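Section 4: Folding Shirts on the Bed 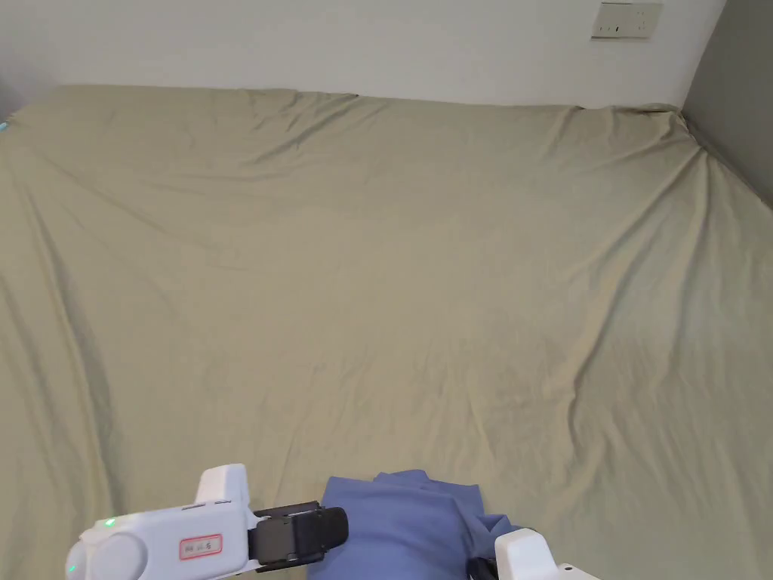 4.1 Before you start

A bed is the best folding table in the house, and I will happily argue that with anyone! It's wide, it's soft, and you can spread a shirt right out with both sleeves flung wide. Shirts are also where most people get stuck with the Flernosus wardrobe plan, so take your time with this section (it gets quick, I promise).

1. Clear the bed down to the fitted sheet. Pillows and throws can go on a chair.
2. Smooth the sheet from the middle outward with the flat of your hand. A few wrinkles won't hurt. You're only after the big ridges, the ones that push up under a shirt and give you a crooked fold.
3. Stand on the side with the most floor space. If your bed sits in a corner, work from the open side and keep the wall side for your finished stack.

Note: A sheet in a different colour from your shirts makes the edges much easier to see. White on white is hard going at night.

4.2 Folding a collared shirt

1. Put one shirt on the bed and leave the rest in the basket.
2. Do up the top button, then every second button down to the hem.
3. Turn the shirt face down with the collar pointing away from you. Run your hands from the shoulders to the hem, then along each sleeve.
4. Fold one side in toward the centre of the back and lay the sleeve straight down along it. Do the same with the other side.
5. Bring the hem up by a third, then fold again so it sits just under the collar.
6. Flip the whole thing over and tidy the collar with your fingertips. Lovely!

Caution: Don't fold a shirt that still feels damp at the collar or cuffs. Hang it up and come back to it later.

4.3 T-shirts and knits

Skip the buttons and do steps 3 to 5. Heavy knits like one fold fewer, and they'll spring open if you force them.

4.4 Filling the drawer

1. Stand the folded shirts on edge in the Skadell drawer insert, collars up.
2. Stop at 33 cm from front to back, even if you can squeeze in one more. You want room for your fingers.
3. Put anything left over in the shelf tray (see Section 5).

Tip: Khadija Slaoui wrote in to say she sorts by colour as she folds, laying each colour in its own row across the bed. I've tried it and I'm hooked. The drawer looks gorgeous, and finding the blue one in the morning takes no time at all.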